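About Ladby School of Languages

Ladby is a small language school for adults. We started in March with one evening group and a borrowed blackboard, and today we teach 23 groups in the town of Drelirden. Most of our students have jobs and families, so the lessons are in the early morning or after work.

We teach English, Danish and Portuguese. Each group has at most eight students, and we keep this rule also when there is a waiting list. In a bigger group the shy people stop speaking, and speaking is the reason why they come to us.

A lesson takes 75 minutes. The first part is always conversation, without a book. After this we look at grammar, and at the end the students write a short text by hand. The teacher corrects it and gives it back the next time.
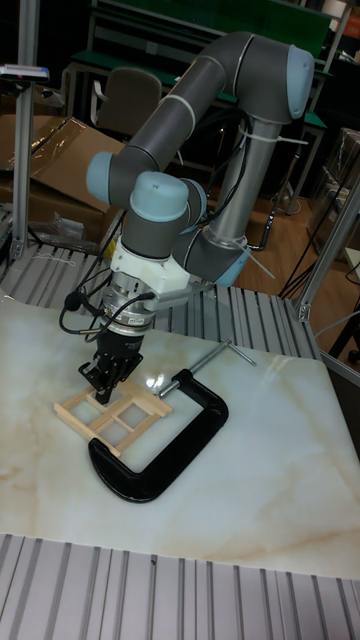 Chraibi
Head of Teaching

I am myself a person who learned English late, and I still make mistakes with the small words. I think this helps me in my work. When a student asks me why we say "on the bus" but "in the car," I remember very well that I asked the same question.

For new students we have a talk of a few minutes before the course. It is not a test and you do not need to prepare for it. We only want to find the group where you will feel comfortable. If the level is wrong, you can change the group in the first four weeks without paying more.

Our course books come from the publisher Dulturora, and you can buy them at the front desk or bring a used copy. Dictionaries stay in the classroom and everybody may use them.

The office is open every afternoon when there are lessons. You are welcome to come in and sit in one lesson for free before you decide. Please write to us first, so the teacher can keep a chair for you.

Page updated May 15, 2026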